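Category: Household Studies / Working Papers

4.2 Does stacking save space?

Makers of tiered electric cookers claim that one stacked pot replaces several pans. We doubt it. In the Jallden survey, 636 of 1194 owners said they had put no other pan away since buying one, and the Idport figures are hardly kinder. The base may take up little of the worktop, but lids, plates and bowls still need somewhere to go, and they tend to end up beside the pot (Figure 3). Mittal counts only the footprint of the base, a choice that flatters the product. We would want loose parts measured too before accepting any saving.

Figure 3. A three-tier electric cooking pot on a white tabletop. 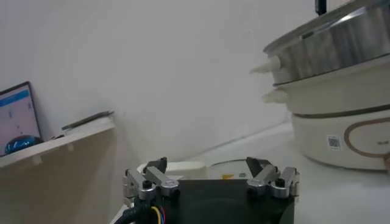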